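Ristosine adds thermoplastic backing to its horror prosthetics line

March 10, 2018

Costume supplier Ristosine has changed the way its slip-on horror teeth and foam latex face pieces are fitted. The new versions went on sale to theater groups, haunted attractions and private customers in January, and the older stock is being sold off through the outlet page until it is gone.

The main change concerns the upper dental plates. Until now these were supplied with a fixed inner shape in two sizes. The new plates come with a channel on the inside that is filled by the wearer with thermoplastic beads. The beads are softened in hot water, pressed into the channel and held against the teeth until they turn from clear to white. The fit can be redone by placing the plate back in hot water for a short time. Each pack holds enough beads for 5 fittings.

"The old plates stayed in for a photo but not for a full evening of talking," said Ermanno Rinaldi, product manager for prosthetics at Ristosine. "Actors were using denture cream, and the cream was eating into the paint on the gum line."

The paint has been changed as well. The gums are now colored before the final acrylic layer is cast, so the pigment sits under the surface. The company states that the plates can be brushed with cold water and mild soap. Alcohol-based cleaners remain unsuitable and will turn the acrylic cloudy.

Four tooth designs are available at present: ghoul, werewolf, sea hag and a plain set of broken incisors. A lower plate is offered only for the werewolf. The plates are not suitable for people with braces, loose crowns or fresh dental work, and they must be taken out before eating, drinking or sleeping.

Foam pieces get thinner edges

The foam latex parts are made by Tanditz, which has supplied Ristosine with brow and nose pieces for several seasons. The blending edge has been reduced and now runs out to a thin skin on all sides. This makes it easier to hide the join under makeup, but it also means the piece can tear if it is pulled off dry. Wearers should work remover under the edge with a flat brush and wait until the glue lets go.

Ginevra Morelli runs the makeup room at the Vellcombe theater, where the pieces were worn during the winter program. She reports that the brow section could be used for 6 performances before the edge had to be trimmed. The nose pieces wore out sooner, mainly at the nostrils. Her team switched from spirit gum to a silicone-based glue for anyone with sensitive skin and found no difference in hold under stage lights.

The foam parts are delivered unpainted in a neutral tone. Rubber mask grease paint or alcohol-activated colors can be used on them. Ordinary water-based face paint soaks into the foam and dries patchy unless a sealer has been applied first.

Stock and delivery

The first production run covers 2,000 dental plates across all designs. A second run is planned for late summer, ahead of the Halloween orders. Haunted attractions that need 100 pieces or more are asked to send their list early, as mixed orders are packed by hand and take longer to leave the warehouse.

Shipping to stores is handled by Najjar. Private customers can order single plates from the web store. For hygiene reasons, dental plates cannot be returned once the inner bag has been opened. Foam pieces can be sent back if the edge is undamaged and no glue has been applied.
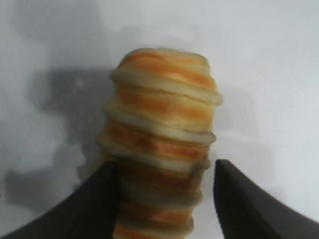
Fitting sheet and spare parts

A printed fitting sheet is included with every plate. It has been rewritten and now lists the water temperature, the waiting time and the steps for removing old beads from the channel. The same sheet can be downloaded from the product page for customers who bought a plate without its box.

Spare bead packs, sealer and remover are sold separately. Storage cases are included with the werewolf set only. For the other designs, any ventilated retainer case of standard size will do. Plates should be fully dry before they are put away and should not be left in a parked car, where heat can soften the inner layer and change the fit.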